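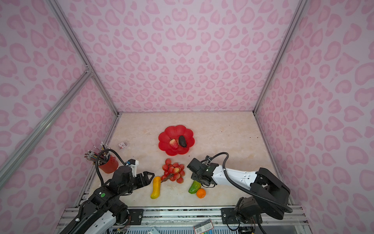 How to wash and reproof a waterproof shell jacket

These steps apply to jackets with a breathable waterproof membrane, such as the Hakeo and Drurico shells. Check the care label first. If it gives a lower temperature than the one below, follow the label.

You will need
A liquid soap cleaner made for technical fabrics
A wash-in or spray-on reproofer, 300 ml
A front-loading washing machine
A tumble dryer, or a warm airing cupboard

Washing

1. Empty every pocket. Brush off dried mud with a soft brush.
2. Close the main zip, pocket zips and pit zips. Loosen the hem and hood cords and fasten the cuff tabs flat.
3. Pull out the detergent drawer and rinse it under a hot tap. Ordinary detergent left in the drawer stops the new coating from sticking.
4. Wash the jacket on its own at 30 degrees with a slow spin, 700 rpm or less. Do not use fabric softener or bleach.
5. Run a second rinse.

Reproofing

Leave the jacket wet. With a spray-on product, hang it up and spray the outer face evenly from a short distance, paying attention to the shoulders, hood and cuffs. Wait two minutes, then wipe off any drips with a damp cloth. With a wash-in product, run a second cycle with the dose printed on the bottle. Wash-in products also coat the lining, so spray-on is the better choice for jackets with a wicking liner.

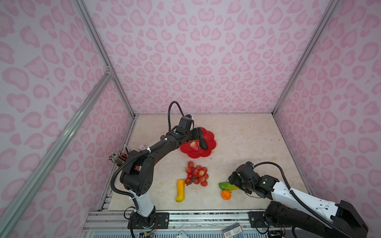
Can the jacket be reproofed without washing it first?
It can, but the coating will not last. Dirt and body oils keep the reproofer off the fibres, and the face fabric soon soaks up water again.

Drying

Tumble dry on low until the jacket is dry to the touch, then give it 10 minutes more — the heat sets the coating. Flick cold water over one sleeve. It should form beads and run off. If a dark patch appears, spray that area again and repeat the drying step.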